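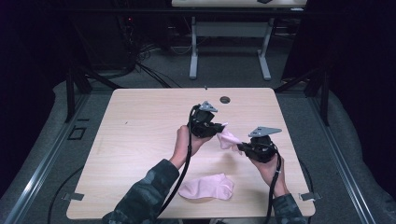
Lavanya Chettiar
Student, Textile Technology (project supervisor: Narayanan Pillai)

Search this site Go Advanced search

Fiber Loss from Cotton-Blend Socks in Household Washing

1. Introduction

Knitted garments lose short fibers every time they are washed. Part of this material ends up in the lint trap of the dryer, part stays on other garments in the load, and the rest leaves the machine with the drain water. Published work tends to look at fleece and other fully synthetic fabrics. Socks get less attention even though they are washed after every wear and are often made of blended yarn, so that the fibers released are a mixture of cotton and synthetic material.

The aim of this project was to compare the fiber released from one type of sock under two wash programs available on an ordinary front-loading machine, and to see how the release changed over repeated washing. The work was carried out in the teaching laundry at Groltania during the spring term. Dye loss was left out of the study, as was wear on the foot.

2. Materials

All test socks were Plisetti ankle socks, bought new in one order so that they would come from the same production run as far as possible. The label lists cotton, polyamide and elastane. Each load was made up to 225 g dry weight. Loads were conditioned overnight in the weighing room and weighed the next morning, with the door kept closed.

The detergent was Istaron liquid, unscented. A liquid was chosen after a trial with powder left a residue on the filters that could not be told apart from fiber by weight. No fabric softener was used.

Drain water was passed through a Pálfi filter housing fitted between the drain hose and the sink. The housing takes flat disc filters, which were dried and weighed before and after use.

3. Method

The two programs were the standard cotton program and the delicate program. Both were set to the same temperature. The main differences between them are drum movement, water level and final spin speed. These could not be adjusted separately on the machine, so the project compares the programs as a whole and does not isolate any one setting.

Each load went through 5 wash cycles on its assigned program. Before every cycle the machine was run empty and that drain water was filtered as a blank. The blank weight was subtracted from the weight for the cycle that followed.
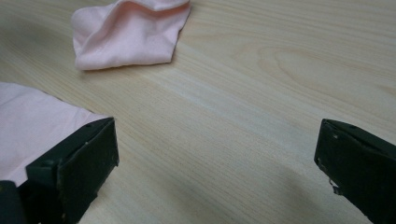

After each cycle the load was removed by hand, shaken once over a tray and laid flat to dry. Tumble drying was ruled out at the planning stage because it removes loose fiber by a second route and would have affected the next wash. Material from the tray was weighed separately and is not included in the filter results.

4. Results

The first wash gave the highest fiber weight on both programs. The second wash was clearly lower. From the third wash onward the values settled, with small variation between cycles that was close to the repeatability of the balance.

The delicate program released more fiber than the cotton program in the first wash. This was unexpected, as the drum movement is gentler. The higher water level is a possible cause: more water passes through the knit and carries loose fiber away. In the last three cycles the difference between programs was too small to be treated as real.

Under the microscope most of the collected material was cotton. Polyamide fibers were present on every filter and were longer on average, often tangled with cotton in small clumps. No elastane was identified.

5. Sources of error

The blank runs were not constant. The first blank after another group had used the machine was noticeably higher, and included dark fibers that did not match the test load. These fibers may have continued to wash out during the test cycle itself, which the subtraction does not correct.

One filter on the cotton program tore at the edge during removal. Its weight was kept in the data table but left out of the comparison. Filters also picked up moisture while waiting for the balance, and the waiting time was not recorded for the early cycles.

6. Further work

A repeat with several loads per program would allow a proper statistical test. The water level question could be answered on a machine with manual control of each stage. A fully cotton sock of similar knit should be included for comparison, and the tray material should be added to the total for each cycle.

Contact the department | Copyright Groltania student projects | Back to top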